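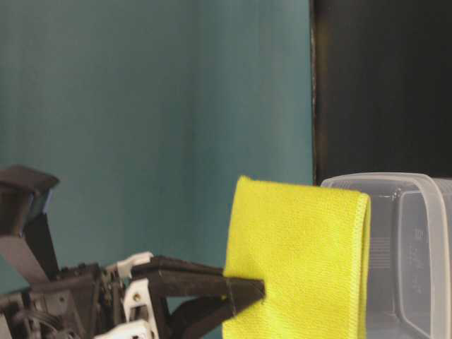
Is the Vernener two-finger gripper kit good enough for a student club that wants to handle cloth?

For slow pick-and-place work with towels and similar items it is adequate, provided the club has a member who can tune the grip force and rewrite the default close routine.

Last updated 10/18/18

Search reviews Enter keyword Go

The kit was reviewed over one term with the robotics club at Willus, where the students' project is to move a folded cloth into a clear plastic container. It consists of two black fingers, a servo drive, a mounting bracket set and a control board. The arm is sold separately. The club used the Tan arm it already owned, and the bracket holes matched without drilling.

Assembly took one evening. The printed manual is clear up to the wiring section, where two connector drawings are swapped. The correct version is on the maker's download page. Students who followed the printed version got a servo fault on power-up – no damage, but an hour lost.

Position control accepts values from 0 to 1000. The useful range for fabric is narrow. With the club's towel, anything below 83 on the closing end stalled the servo against itself, and the supplied software keeps pushing until it times out. Henrik Schwerdtfeger, who advises the club, had the students add a current limit and a short backoff.

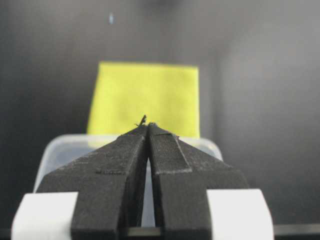
The backoff took 19 lines of code and should have been in the firmware. With it installed, the servo ran cooler and the grip repeated well enough for the club's purposes. Over 100 logged cycles the controller reported no position errors. The log does not record dropped cloths, so that figure describes the drive and nothing more.

Finger surfaces are the weak point. The black finish marks easily and picks up dust. A replaceable pad would help. Wiping the tips before each session is worth adding to the checklist.

The wrist camera mount, an optional part, holds its angle and gives a direct view of both fingertips. Cable routing is poor. There is one clip, and it is on the wrong side for a left-hand mounting. 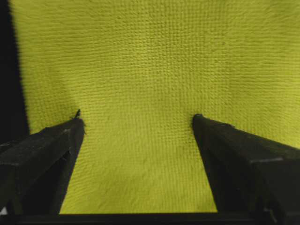

NETAVANO, April – Follow-up notes. The club has kept the kit for a second term. One servo horn screw worked loose and was refitted with thread locker. The new firmware adds a current limit, set too high for cloth by default, so the students still run their own routine. Spare fingers are now sold in pairs only.

Recommended for clubs with some programming experience. Beginners should start with rigid objects and leave fabric for the second term.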